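Newsletter mail-out problem -- running log

Status: open (mostly fixed, see the end)
Logged by: Damilola Akpan
Affects: the Dulla Creek habitat newsletter, email edition

Hi all, I'm putting everything in one place so we can stop forwarding the same six emails to each other. Short version: the issue with the frog survey results and the culvert story went out to our whole list, 3,517 addresses, and a big chunk of people either got it twice or got it with the planting day map missing. I got my first grumpy reply before I'd finished my coffee!

What I know so far. The list lives in Pikeo, which we moved to in August when the old mailing program got too slow. The map and the survey table come from Ulel, where the creek data is kept. The newsletter pulls them in by link, so if Ulel is having a bad day, so are we.

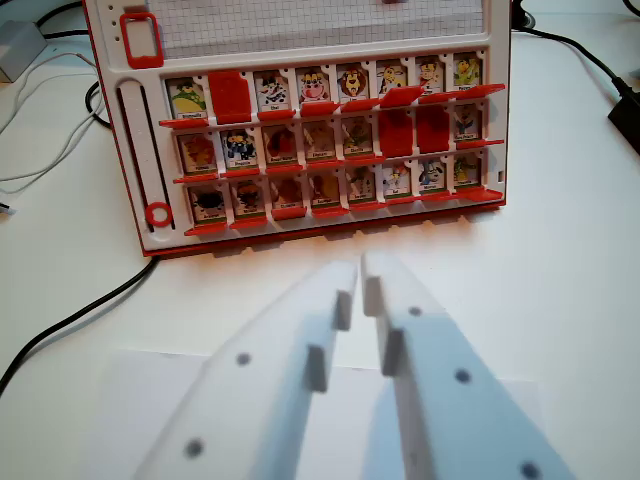 Dulla Creek, 13 Nov 2025

Morning. Started with the doubles, since those were making people the crossest. I searched the list for my own name and there I was, once with a capital D and once without. Pikeo treats those as two different people, apparently. I ran the "find similar" tool and it turned up a whole pile, nearly all of them folks who signed up at the wetland walk and were already on the list from the tree giveaway.

Merged the first 38 by hand before I found the button that does the lot. (It's under Contacts, then the three little dots, then Tidy. Who would look there?) Ran it, went through the results, and put back two that were a mother and daughter sharing one inbox name at different providers. If you merge again, please check for those two -- they both like getting their own copy.

Late morning. On to the map. It shows fine for me when I'm logged in to Ulel and vanishes when I log out, so I figured it was a sharing setting. Changed it from "members" to "anyone with the link", sent myself a test, and got a gray box. Changed it back, then forward again, and got the same gray box. I wrote to Ulel support and gave them the link, the time of each test and which browser I was using.

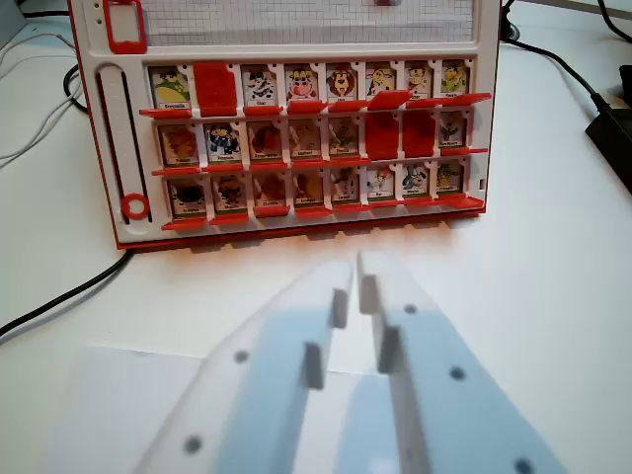
Lunch. Support came back faster than I expected. They say the link in our template points to the old copy of the map, the one from before the Hijazi paddock was added to the planting area. So I was changing the sharing on the new map while the newsletter was still asking for the old one. I felt a bit silly, but okay!

Afternoon. Swapped the link in the template and sent tests to five of us. Four came back good, with the paddock showing and the parking spot marked. The fifth still gets the gray box, but only on an older phone, and it works on the same person's laptop. I've asked for the phone model.

I also found 13 addresses that bounce every time. I haven't deleted them, as a few look like typos I could fix from the paper sign-up sheets, if anyone knows which folder those ended up in.

Still to do:

Sort out the gray box on the older phone
Find the sign-up sheets and fix the bounces
Send a short correction with the map only, to everyone on the list
Take the old map down from Ulel once the correction has gone out

Please don't resend the full issue in the meantime. If someone writes in asking where to park for the planting, just reply with the new map link and add their name to this ticket so I can keep track. I'll post again when I hear back about the phone.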